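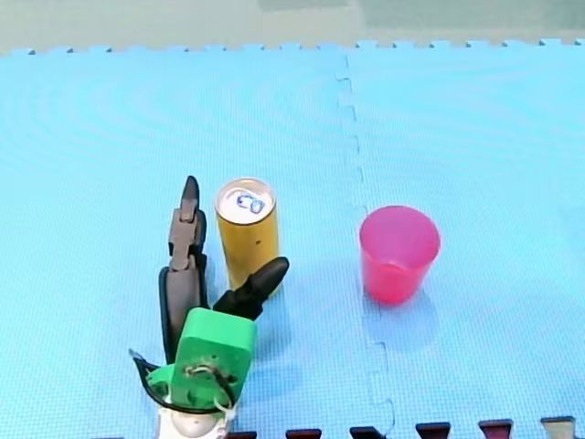
The Small Business of Pouring

Somewhere in the last few years, people got opinions about pouring a canned drink. It used to be that you opened the can and drank from it, or you opened the can and put it in whatever was clean. Now there is an angle. There is a right cup, a wrong cup and a surface you are supposed to do it over, and most of this advice comes from people with a cup or a surface for sale.

I have no objection to a cup. I drink out of them all day. But I spent a good part of August reading the backs of packages and calling the people who wrote them, and I came away with less than I went in with.

Start with the claim you hear most, which is that a drink tastes better out of the can and into something with a wide mouth. The reasoning is that you smell it more. Fine. You do smell it more. Whether you want to smell an orange soda more is a separate matter, and when I put that to Anil Menon, who buys housewares for a small chain of stores in Clolow, he laughed for a while.

"With beer there's an argument," he said. "With soda, you're paying for the cup."

The cup he had in mind is the Zavis, a plastic tumbler that comes in six colors and a box with a paragraph of text on it. The paragraph says the shape "opens up" the drink. I asked the company what that meant and was told by a very polite person in customer care that it meant the shape allows the drink to open up. I asked how they had tested it. She said she would pass that along, and I believe she did pass it along, and I have heard nothing.

I bought one. It holds a drink. It weighs next to nothing, and that bothers me more than anything printed on the box. A light cup on a hard counter slides when you bump it. A light cup on something soft tips. Anyone who has fed a small child on the floor has learned this without a paragraph of text.

Then there's the angle. The standard instruction is to hold the can level over the rim and tip it slowly from there, so the drink goes down the inside wall and keeps its fizz. Half of that is reasonable. A gentle pour down the wall does make less foam than a dump into the middle. The trouble is the first half. Plenty of people hear "slowly" and pour so timidly that the drink runs back along the underside of the can and onto their wrist. You need a little commitment. The instruction cards never say so, and I suspect that's on account of commitment being hard to draw.
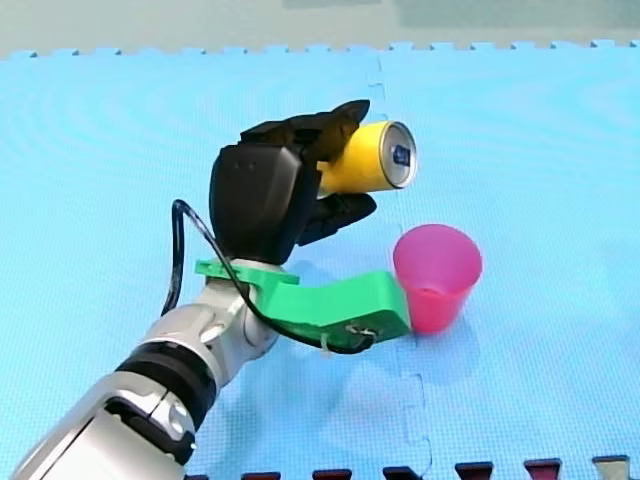 The can goes level over the rim before the tip. Most of the advice stops there.

Revathi Marar runs a snack table at an after-school program and pours more canned drinks in a week than I do in a year. She has no method she would call a method. She tilts the cup if she can, keeps the can close to the rim without touching it, and looks at the cup the whole time and never at the kid who is talking to her. That last part seems to me worth more than the rest put together, and I didn't find it on any package.

"The ones who spill are the ones who look up," she said. "I've spilled plenty. I looked up."

I asked whether she puts anything under the cups. She does, and it is an old towel.

This brings me to foam. You know the stuff, the puzzle-edged tiles that lock together at the sides, sold in pale colors for nurseries, home gyms and the parts of a basement where you have given up on carpet. Jollden, which makes one of the better-selling lines, has begun to advertise its tiles as a "spill station." You set your drink down on it, you pour over it, and whatever misses wipes away. The tile has 1,449 customer reviews on the company's own site, and I read a depressing share of them. Most were about the smell when the box is first opened. Many were about dogs. The spill station hardly came up.

When it did, the complaint was always the seam. A flat tile wipes clean well enough, even one with a raised texture, provided you get to it before it turns sticky and you don't mind going over it twice. A seam does not. All those little tabs and notches that make the tiles hold together also make a channel, and soda finds a channel. You wipe the top and feel you have done your duty. Underneath, there's a thin brown line on your floor, and you'll meet it when you move the furniture.

I tried this at home with two tiles and a can of Pinto, a lemon drink I like and can no longer look at. I poured a spoonful on the open part of one tile and it sat there in a bead until I took it up with a paper towel. I poured a spoonful on the join. Same towel, same effort. When I pulled the tiles apart there was lemon drink along four of the tabs and a damp patch on the floor, and an ant had arrived by dinner.

The company's reply, when I described this, was that the tiles should be "fully pressed together before use." They were. I had stood on them.

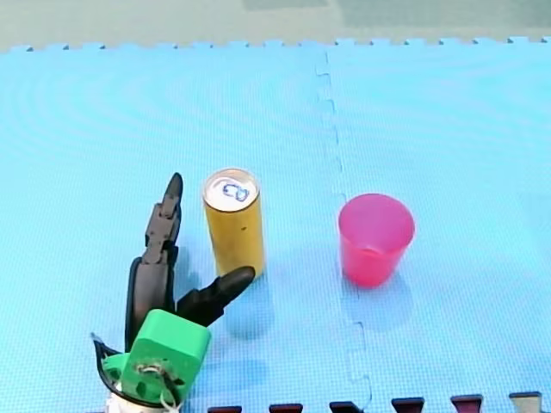

Does a cold can need to rest before you pour it?

Letting it stand upright for a minute or two helps if it has been carried around or dropped, and the bubbles have time to settle. A can that came straight from the refrigerator shelf can be opened and poured right away.

The resting business deserves a word, as it is the one piece of folk wisdom I went in doubting and came out half believing. Everyone taps the lid. My father tapped the lid, and his brother tapped the side, and they argued over it on porches. I don't think the tapping does much for anybody. What I do think is that tapping takes time, and time is what a shaken can needs. So tap away. Just don't let anyone sell you a tapping tool, and yes, I found one for sale, in brushed steel.

Where the can stands while it rests is another thing people have been persuaded to worry about. A tall slim can has a narrow bottom and a high middle, and on a soft surface it's less sure of itself than the short wide kind. I would not put one on thick foam with a toddler in the room. On thin foam it's fine. On a towel it's fine as long as the towel is flat, and towels are not flat unless you make them so.

Pentti Lindqvist, a retired packaging engineer who answered a question I'd asked on a bulletin board and then answered seven more I hadn't, thinks I am being too hard on everybody. His view is that a person who buys a special cup and a special mat will at least be paying attention when they pour, and that attention is what keeps the floor dry. I said you could get the same attention by remembering the last time you mopped. He said I was proving his point. I'm still not sure that I was.

He was firmer on the matter of wrapped cans. You see them at parties, a paper or plastic sleeve around the outside in a solid color so the table matches the napkins. He dislikes them. Paper wrinkles once it has been handled and it turns to mush against a cold can. Plastic is better but it can slip under your fingers just as you tip, and then you are holding a sleeve.

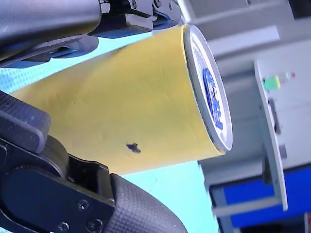

By Consuelo Aguirre
Wednesday, January 13, 2021

I had never thought about grip before that conversation and I have thought about it too much since. A bare can has a waist of sorts where your fingers want to go, and a wrapped one asks you to guess. If you hold it near the lid you have good control of the pour and a poor hold on the weight. Down by the base it's the other way around. The middle is where everybody ends up, and the middle is also where an open can buckles if you squeeze.

So squeeze less. I wrote to the makers of three different party sleeves to ask if they had anything more to offer on the subject and one of them sent me a coupon.

Ashton Goodwin, who caters children's birthdays out of a van in Clolow, gave up on sleeves after a single summer. He also gave up on the matching cups, at least for the youngest guests, and went over to short heavy ones he found at a restaurant supply place. They're ugly. Parents have mentioned it. He fills them halfway, he pours at a table, on the far side from the children, and the cup goes to the child. The can never does.

"If it's a picnic and we're on the ground, I kneel," he told me. "You can't pour down to a cup from standing. I don't care what you bought."

I tried that too, with what was left of the Pinto. Standing and bent over, I put a fair amount on the mat. Kneeling, I put none on it, with the Zavis cup or with a jelly jar. I ran it again with my left hand and got the jelly jar a little wet. I wouldn't call any of this science, but it's more than I got out of customer care.

The foam, I should say, I kept. It turns out to be very nice to kneel on. I've put it in front of the low cabinet where the pots are, with the seam running toward the wall, and I don't pour anything over it. The tumbler holds pencils. The lemon smell has mostly left the hallway, though my neighbor claims she can still pick it up on warm afternoons, and she has no reason to flatter me.

If you want to spend money on this, buy a second dish towel.

Related
The drying rack that wanted to be furniture
Who is the half-size paper towel for?
Jelly jars, reconsidered
A picnic blanket with a waterproof side, and which side it is
Six lunch boxes, one working latch

Contact the editors | Subscriptions | Corrections
Copyright 2021. All rights reserved.
Back to top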